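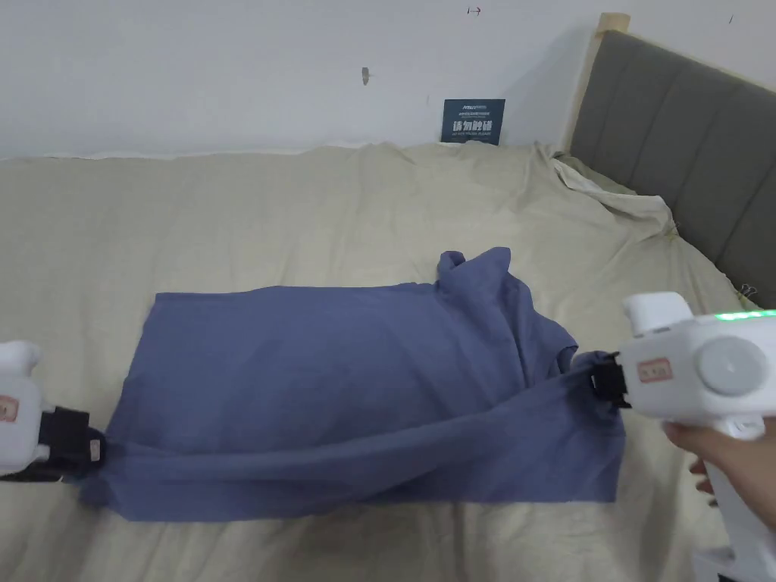 How do you fold a cotton shirt on a bed without setting creases into it? Lay it flat, pull the fabric taut from both sides, and make the first fold while the tension is still on.

Search reviews Enter keyword Go

Darano Cotton Shirt, blue, reviewed Apr 28, 2026

I bought the Darano in March and have folded it after every wash. This review covers handling and storage only. Fit is a separate matter.

The cloth is a plain cotton of medium weight. Pulled tight, it flattens well across the body, and a fold made under tension stays where it is put. Released early, it relaxes and the layers drift. The sleeves and collar are the weak point. They bunch, and they need to be smoothed separately before the body is folded over them.

A soft surface makes this worse. On a mattress the lower layer shifts when the upper one is pulled. A table is better. The Zavico folding board I tried for comparison gave straighter edges but was too narrow for the sleeves.

Folded in four, the shirt fits an Adcombe drawer insert. Up to 80 percent of the creasing came out overnight on a hanger.

Good cloth, awkward collar. Rating: 4 out of 5.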